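Home > Heating, Air and Damp > Windows

Water on the inside of the bedroom windows every morning

Posted by oltley_newcomer
Tags: condensation, humidity, winter, rental, mould

Good evening to all. I moved to Oltley in the autumn and this is my first winter in a house of this kind. It is a rental, the lower floor of an older house with two bedrooms, and the windows are double glass in wooden frames. From the beginning of the cold weather we have water on the inside of the bedroom windows in the morning. In the first weeks it was only a little fog at the bottom corners. Now, in February, the water runs down and collects on the sill, and on the coldest days there is ice in the corner in the morning. I wipe it with a towel and the next day it is the same.

In the smaller bedroom I also found some black spots on the wall behind the bed, near the floor, at the outside corner. I cleaned them with vinegar. They came back after two weeks, not so dark.

The landlord says that the windows are fine and that I should "open them sometimes". My neighbour says that I must never open them in winter, that it wastes the heating. My sister says to buy a dehumidifier. I bought a small humidity meter and it shows 60 percent in the bedroom when I wake up. I don't know if this is high.

We are two adults and a baby. We dry the laundry inside, on a rack in the bigger bedroom, and we keep the doors closed at night so the baby is not woken up. The heating is turned down when we sleep.

My questions are these. Is the window broken or is it us? Should I open the windows or not? And is a dehumidifier worth the money, or is it only a machine that hides the problem? Thank you for your patience with a long message.

Hélder Bettencourt
Member, Vesdale

Hello, and welcome. I had the same trouble in my first two winters in this country, in a basement suite in Vesdale, so I will write with some detail. I am not a professional. I worked for a few years in the paint section at Esteves and I heard this problem from customers every winter, and later I had to solve it in my own house.

First, your reading. In a warm month 60 percent would not be a reason to worry. In a cold winter it is too much for the windows you have. The air in the room carries water which you don't see, and the glass is the coldest surface in the room, so the water comes out there. When it is mild outside, the glass is not so cold and the same air does nothing. This explains why you saw only a little fog in the autumn. When it is very cold outside I try to stay between 28 and 40 percent, lower in the coldest weeks.

To know if the window is broken, look where the water is. If you can wipe it with your finger from the inside, it is the humidity of the room. If there is fog between the two sheets of glass, where you can't reach it, then the seal is gone and the landlord has to take care of it. From your message I understand that it is the first case. It can be also that the rubber around the frame is tired and lets the cold air enter. Hold a thin piece of tissue paper close to the frame on a windy day and see if it moves.

Now what I would do, in this order. The first steps cost nothing.

Step one: the laundry

This is the biggest one, in my opinion. A full rack of wet clothes puts a lot of water in the air, and you have it in the room where you sleep. If you can, move the rack to the bathroom, close the door, and let the fan run until the clothes are dry. If the washing machine has a faster spin, use it. An extra spin costs very little and the clothes come out much lighter. With a baby I know that there is laundry every day, and that some of it can't wait. Then at least put it to dry in the morning and not in the evening, so that the air has the whole day to recover before you close the doors.

Check your bathroom fan before you trust it. Put one sheet of toilet paper against the grille while it is running. If the paper stays there alone, the fan is pulling. If it falls down, the fan is dirty or the duct is blocked. Mine was full of grey dust like a small blanket. I turned off the power, took off the cover, washed it in the sink and vacuumed the inside. After this it was louder, but it was working.

Step two: open the windows, but for a short time

Your neighbour and your landlord are each a little right. If you leave the window open a small crack for the whole night, the wall around it becomes cold and the mould likes this very much. If you open the window wide for 5 minutes, and also a window on the other side of the house, the air changes completely and the walls and the furniture remain warm. The cold air which comes in is very dry, even if it is snowing, and once it is heated it can take a lot of humidity from the room.

I do it two times, after we get up and again before supper. Turn down the thermostat while you do it if the heating starts by itself. The baby goes in another room, of course, with the door closed. After the window is closed, the room feels warm again much sooner than one expects.

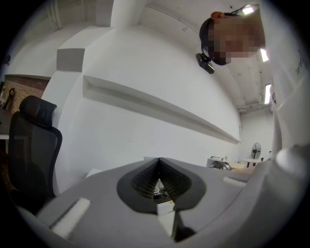 Step three: let the air reach the glass and the wall

Leave the curtains a little open at the bottom, or finish them above the sill. A heavy curtain closed to the floor keeps the glass very cold and it is then normal that the water runs. The same is valid for the blinds. I raise mine by the width of my hand in the night.

Pull the bed away from the outside corner. The width of a hand is already good, two hands is better. The same for a wardrobe or for boxes. Behind the furniture the air is not moving and the wall stays cold, and your black spots are in exactly such a place. If the bed has a solid headboard, this is even more important. Do not keep things under the bed pushed against the outside wall.

Leave the bedroom doors a little open if it is possible. Two people who sleep in a closed room make more humidity than they imagine. I understand the question of the baby and the noise. In our case we put a folded towel on the top of the door so that it couldn't close fully and it didn't bang either.

Step four: the heating

Don't turn it down so much at night. A room which becomes cold for eight hours has cold glass and cold corners, and the warm air from the other rooms arrives there and leaves its water. A small reduction is fine. In my first winter I closed the heater completely in the room that I didn't use, to save money, and in the spring I had to throw away a mattress.

Step five: the dehumidifier

It is worth the money only if you did the other things and the meter is still high in the day. I bought a used Zilport from a man in Oltley and it did help, but it was in the basement suite, where the floor was also damp. It doesn't work so well in a cold room and it makes noise, a baby may sleep well with it or not at all. If you buy one, put it where you dry the clothes and not in the bedroom. Don't buy the small boxes with crystals for this purpose. They are good for a closet and for a room they do nothing that you can measure.

About the black spots

Clean them again, with gloves, the window open and the baby out of the room. Use water with a little dish soap first, wipe, throw away the cloth, and then dry the wall well with a fan. Never mix vinegar with bleach, the vapour is dangerous. If the wall is only painted drywall and the spots come back in the same place after you moved the bed, take photos with the date and write to the landlord, politely, by email and not by telephone. If the area becomes larger than a sheet of newspaper, or if the wall is soft when you press it, then it is not a thing for vinegar any more, and there may be water coming from the outside.

Write down the number of the meter in the morning and in the evening for one week. Without this it is difficult to know which change was the useful one. And keep the meter away from the window and from the kettle.

pinegrove_tam

just wipe the windows and run the bathroom fan more. everybody gets this. mine stop doing it in spring.

also the plastic film kits you shrink with a hair dryer work pretty good on old wood frames, got mine for cheap at the hardware store. you can't open the window after though so pick which one you want to open first.

Dorrie in Vesdale

I agree with most of what Hélder wrote, but I would put the kitchen on the list too. Lids on the pots, and the hood running if it goes outside. Lots of them in rentals only blow the steam back into the room through a filter. Put your hand over the top of the hood while it's on and you will feel it.

One more thing, do you have a humidifier going for the baby? We were told to use one for a cold and then we left it on for a month. The windows in that room were terrible and I never put the two together until my mother-in-law asked why it was on.

If you do the plastic film, leave one bedroom window without it.

oltley_newcomer
(original poster)

Thank you to all three. Yes, Dorrie, we have a humidifier, the nurse recommended it in the autumn and I had forgotten to write it. It is now off. I tried the toilet paper and it falls down from the fan, so on Saturday I will take off the cover. I moved the bed and left the doors open for two nights, and this morning the meter was at nearly 40. There is still water at the bottom of the glass in the small room, less than before.

Hélder, one question more: the wooden sill is a little swollen at the corner and the paint is lifting. Should I sand it now or wait until it is dry in the summer?

Hélder Bettencourt

Wait for the summer. If you sand and paint it now you close the water inside the wood and the new paint will lift again. For the moment, put a folded cotton cloth along the bottom of the glass at night and change it every morning. And tell the landlord about the sill in the same email, so that it is written that it happened this winter.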